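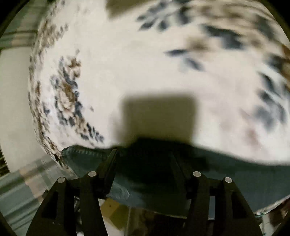

Masteo candidate help
Ticket: application stuck at "Documents incomplete"
Opened 2025-12-21
Status: Solved
Category: Applying for a vacancy > Uploads and certificates

Hello! I'm trying to apply for the piping inspector job at Cotumora's Tanui yard and I'm going slightly mad, so I'm going to write down everything I've tried in one go and hopefully save us both some back and forth.

The application itself is filled in. All the pages have a green tick apart from Documents, which says "Documents incomplete" in orange, and the Submit button stays grey. I've uploaded my CV, my welding inspection certificate, my offshore survival certificate, my medical and a scan of my passport. They're all listed there on the page with the right names, and if I click on them they open fine. When I click on the orange message I get a little box saying "Error 342, please review your files", and that's your lot. I've searched the help pages for 342 and got nothing.

What I've tried so far:

Logged out and back in. Same.

Different browser (Firefox, then Edge). Same, except in Edge the box comes up behind the menu so you can only read half of it.

Shrunk all the scans, as the upload page says 600 KB per file and my medical was well over. The big one had gone up without any complaint, mind you, so I do wonder if that limit is being checked at all. It's small now and still orange.

Cut down my covering letter. It was over 3,000 characters and I thought perhaps that was upsetting things, though the box had let me paste the whole lot in. Painful, I was quite fond of the paragraph about the shutdown job! No change.

Deleted the CV and put it back as a PDF instead of a Word file. No change.

I applied for a different Cotumora job through you back in October and it all went through first time with the same certificates, so I don't think it's them. The vacancy closes soon and I'd really rather not start a fresh application, as the work history section took me most of an evening.

Update, same evening

Right, I've found something. There's a link at the bottom of the Documents page called "Certificate check (Drarex)" which I'd taken for an advert. If you open it, it shows what Drarex thinks it has read off each certificate, and for the survival one it has the expiry date down as the issue date. So as far as it's concerned my certificate has no expiry date whatsoever. There's a pencil next to the date but when I change it and press save it spins for a bit and goes back to how it was.

Also, you get logged out after 60 minutes even if you're in the middle of typing, which I learned the hard way.

Another update

Tried uploading the survival certificate again, this time scanned from the paper copy and the right way up (the old scan was sideways, my fault). Drarex now reads the issue date properly but still leaves the expiry blank. The pencil still won't save. Could somebody please fix it at your end, or just tell me which format it wants the date in?

Reply from Masteo support

Thanks for all the detail. Please open the certificate check page, delete the existing survival certificate entry there as well as on the Documents page, then upload again. Removing it from Documents alone leaves the old reading attached to your application. We have passed on your notes about the file size limit and the error text.

Last update from me

That did it! Deleted it in both places, uploaded the new scan, and both dates came up straight away. The orange message went after I refreshed the page and I've pressed Submit. I've had the confirmation email too, it was in junk.

Happy for you to close this. Please do put 342 in the help pages though, and maybe make that Drarex link a bit bigger.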